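Community Help > Workshop Builds > Arms and grippers

Wrist camera finds the cutting board fine near me, but drifts toward the far side of the table

Nisreen Mansour
Posted October 12, 2020
1,902 views

Hi all! I've been building a two-arm drink helper at the Sutlow shared shop since August, and I'm stuck on something that feels like it should be easy. The plan is for one arm to pick up the knife, move it out of the way, and then pick up lemon slices one at a time and drop them in a glass. (No cutting yet. I'm not brave enough and the shop rules say no blades, so it's a plastic knife.)

The table is covered and marked off with blue painter's tape so I can write down where I put things between tries. I taught the corners of each tape cell by hand with the pendant, and my script works out everything in between. The camera on the wrist looks for the board, gets its angle, and then the arm goes to where it thinks the knife handle is.

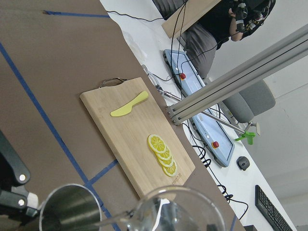

Wrist view with the board, knife and lemon slices.

When the board is close to the base the gripper comes down right where I want it. Move the board toward the far end and I'm off by 20 mm, always in the same direction. The lemon slices are even worse since they overlap, and the script tends to treat all four as one long yellow blob.

Things I already tried:
- teaching the corners again, twice
- printing a new camera bracket with the Tinex filament the shop sells
- moving the lamp
- slowing everything way down

No change at all. The slow version is off by exactly as much as the fast one. I'm adding a side view too, in case somebody spots something silly about how I've laid it out. Both arms are mounted and powered while I test, but only one of them is supposed to be moving.
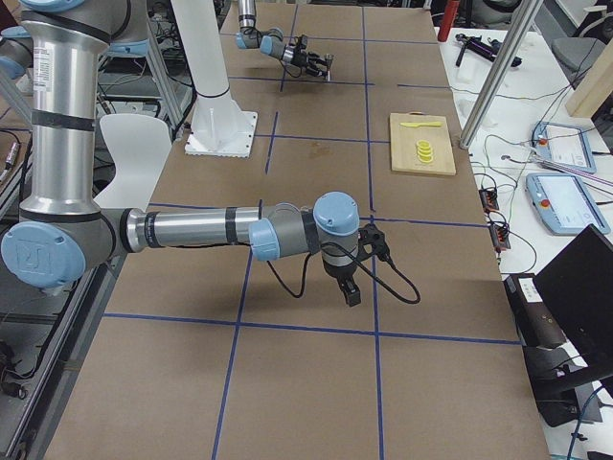

Khalil Rizk
3 replies, marked helpful by the poster

If slow and fast miss by the same amount, I'd stop looking at the motors. My money is on the tape. I did the same thing on my first build and lost a whole month to it.

You're asking the tape to be a ruler, and your strips aren't straight enough for that. Look at your side view, the line on the left is in separate pieces and one of them runs off at a slant. That's fine for "put the glass in that square," but if your script assumes even boxes, every cell adds a bit of error and you get more the farther you go.

What I'd do:

Print a checkerboard, glue it to something stiff, and run a proper hand-eye calibration. Take way more poses than you think, and tilt the wrist a lot between them. I used 63 poses on mine and the first 20 were junk because they all looked straight down.

After that, leave the tape out of the math completely. Keep it for yourself, for setting things out.

Check your tool length too! If it's wrong, the error swings around when the wrist turns. Easy test: touch a pin with the gripper tip, rotate the wrist, see if the tip wanders.

Hala Semaan

get a better camera. mine was a cheap one and it never worked right, got the Yammine one and no more problems

Nisreen Mansour

Thanks Khalil, I did the pin test first because it only took a minute, and the tip wanders!! Not much, but I can see it. So the tool length is wrong on top of the tape thing. I'll fix that and then do the checkerboard over the weekend.

Hala, I'd rather not buy anything until I know it's the camera, but thanks.

Next part of the puzzle, while I have you. I want to add a jigger and a small glass to the layout, and I don't know how well a camera is going to do with either one. I've got a view from higher up, looking down over the whole table. The lemons look so much easier to tell apart from up there. Should I be finding things from this view first and only using the wrist camera for the last bit? Also, do the dark spots on the paper matter? I was planning to just switch paper when it gets too ugly. 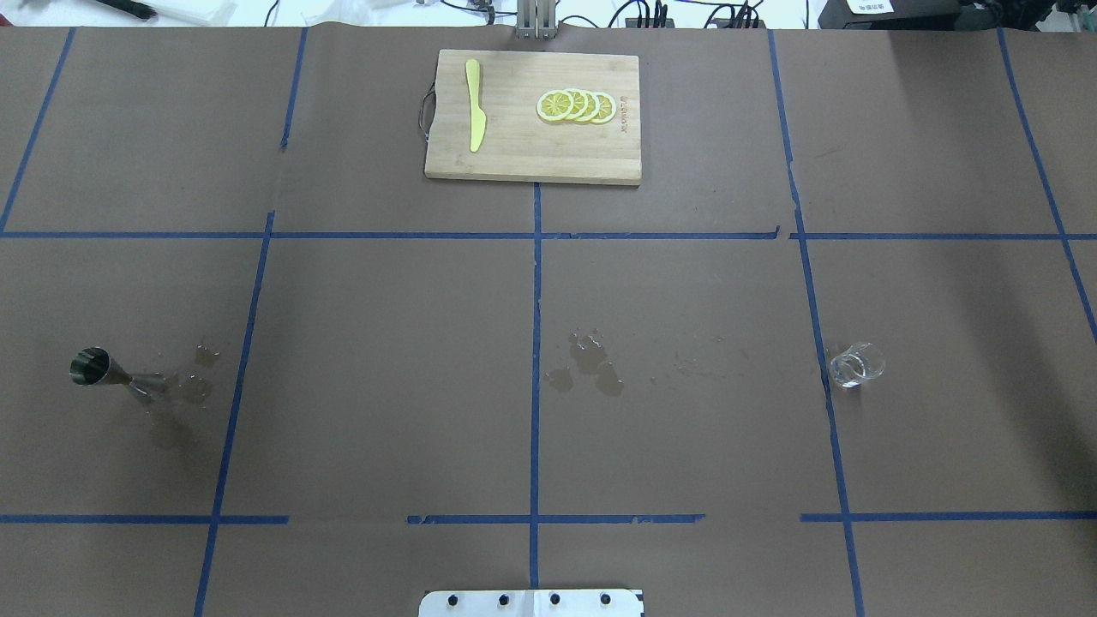 Setareh Mohammadi

Yes to the high view first. We do it that way on our build at Nundton and it saved us so much fiddling. Coarse position from up top, drive the wrist over until it's 100 mm above the target, take a fresh picture, correct, go down. You still need Khalil's calibration for the wrist half, so don't skip it.

For the slices, quit looking for yellow. The knife is yellow too, and so is anything else you'll grab from a kitchen drawer. Look for the pale pith ring. You have four rings there and they overlap, so fit circles to the edges and take whichever one is completely uncovered. Pick that, take a new picture, repeat.

I would change the paper, yes. A dark patch with a hard edge looks like an object to a simple threshold, and yours are right in the middle of the table and over by the jigger. We switched to a wipeable mat in the end.

The clear glass is going to be a pain. We gave up and put a strip of colored tape around ours. The jigger is shiny, so the reflections jump when the arm passes over it, and lying on its side you'll also have to work out which way the wide end points before you grab it. I'd start with it standing up and leave the sideways case for later.

What gripper fingers are you using, by the way? Ours were too slick for lemon and we ended up gluing on bits of rubber glove.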